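22/08/2018

I have finally moved the hall clock over to the Dallbridge tariff. The old one cost me 438 pounds last year and the new one should come to 422.

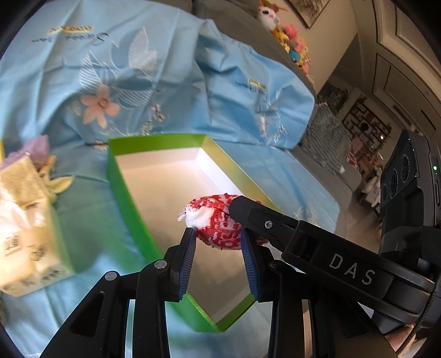

The saving is small, but the phone line is better. I waited 34 minutes with Bellamy in December and then got cut off.

The meter reading goes in online now.
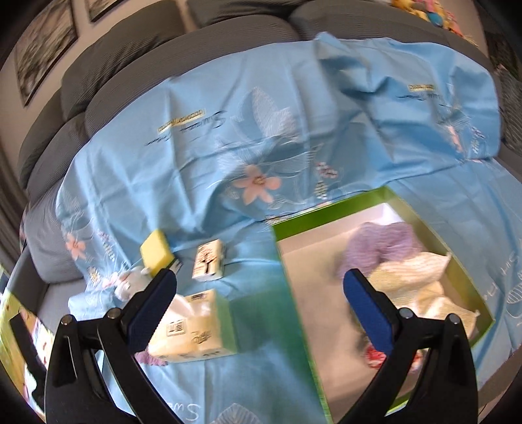 Keith Pilkington wrote to say that his own bill went up after he switched, and that I should check the standing charge. I will do that tonight.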